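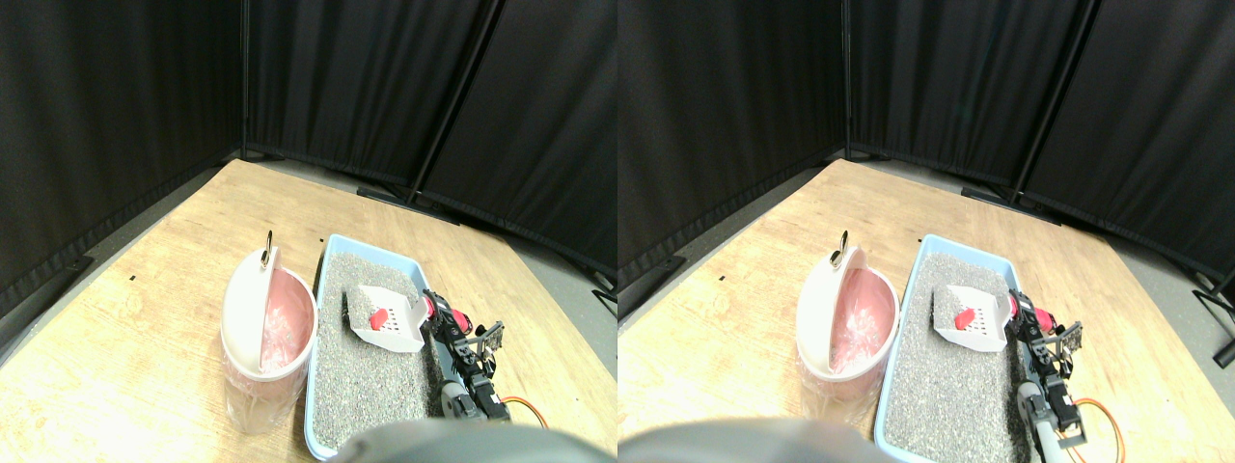 Yatziri Arriaga would have bought a self-cleaning box and been done with it, and she told Güven Toprak so the first time he brought the idea to the shared shop on Becerra Street. He says he priced them. The one he liked cost $804, and his older cat wouldn't go near the one his sister owns.

"She climbs into an open tray and that's all she'll use," Toprak said. "So the tray stays a tray. I wanted an arm that could come to it, pick up a scoop and carry what's in it over to the bin."

He calls the arm Osska. It is made of servo motors and brackets, and the parts have cost him $336 so far, most of that for servos. He had never built one before. He drives a delivery route and works on it Tuesday nights and whenever else the shop is quiet.

The arm works over a blue tray of gray litter with the disposal bin right next to it. A small red lump does for the real thing. Toprak said he tried a brown one first and the software kept losing it.

"Red against gray is easy. I know that's cheating a little. I want the motion right first, and then I'll make the seeing harder."

The motion has taken most of the spring. A scoop with litter in it weighs more than an empty one, and the weight changes as the grains fall through the slots. His early programs treated it as one fixed load, and the wrist sagged. Emiliano Ledesma suggested slowing the lift and adding a short shake before the arm turns. Toprak wrote that in and says the spills got smaller.

"I still sweep," he said. "I sweep every night I'm here."

He has logged 115 full runs, by which he means scoop, lift, turn and tip. He would like to reach 2,000 before he puts the arm anywhere near an animal. He also wants a pressure mat under the tray, wired so that the motors lose power when a cat steps in. The mat is ordered but hasn't come.

Asked what has gone worst, he said cables. One pulled out of its connector in the middle of a turn, and the elbow dropped into the litter. He spent two evenings getting grit out of the joint.

The bin gives him trouble too. The arm has to tip the scoop well inside the opening or the load catches on the rim. He has moved the bin closer twice and now marks its spot on the table with tape before he packs up.

Arriaga hasn't changed her mind about buying one. Toprak said he plans to take the arm home in June, once the mat is working, and run it with the bedroom door shut and both cats behind it.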